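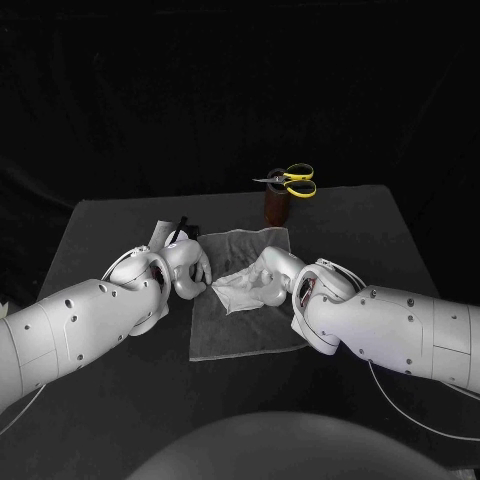

Last updated 2024-05-28

The towel that outlived the washing machine

The hand towel in my mother's downstairs toilet was bought in January 1986 and is still there. It has gone thin in the middle and the hem has been restitched in the wrong colour, but it dries hands better than anything I have bought in the past ten years. I wanted to know why, so I drove out to Stendow, where Marnitz has been weaving towels since before the highway went through.

Marnitz runs four looms in a long shed behind the old butter factory. The oldest is called the Telex, after the racket it makes, and it does only plain work: hand towels, bar mats, the flat grey cloths that pubs order by the carton. The newer looms do the loop pile most people think of as towelling.

Pile is where things go wrong, according to the people who work there. A long, fluffy loop feels lovely in the shop and sells well. It also snags, sheds into the lint filter and holds so much water that it never quite dries on the rail over a wet winter. A shorter loop in a tighter ground cloth feels a bit mean when it's new. After a dozen washes it opens up, and it stays like that for years.

Weight is the other thing. Towels are sold by grams per square metre, and shoppers have learned to read a high number as quality. Marnitz settled on 430 for its everyday range after trying heavier cloth and getting it back from motels that couldn't turn it around in their dryers overnight. The lighter towel costs less to freight as well, though that wasn't the reason for the change.

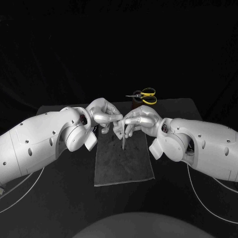 A motel owner further up the valley told me she would take a thin towel over a thick one any day of the week, and that guests complain about damp far more than they complain about fluff. She stopped using fabric softener years ago and says it did more for her linen than any supplier had.

Softener came up everywhere I went. It leaves a coating on the cotton, and coated cotton doesn't take up water as well. Atanasov, the commercial laundry in Stendow that handles most of the motel and footy club washing, won't put it in a load unless the customer insists. On the morning I visited, the tally on the whiteboard stood at 1,103 towels, all of them done with ordinary powder and a warm rinse. 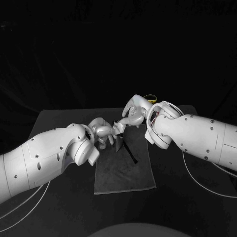 A dark grey towel laid on the table.

The laundry folds bath towels in thirds and hand towels in half, because that is how the motels' shelves were built. Stained ones are cut down for rags. The garage next door takes those by the bag.

I came home with four hand towels in the plain weave. My mother felt one, said it was scratchy, and hung it in the laundry - the old one is still in the downstairs toilet.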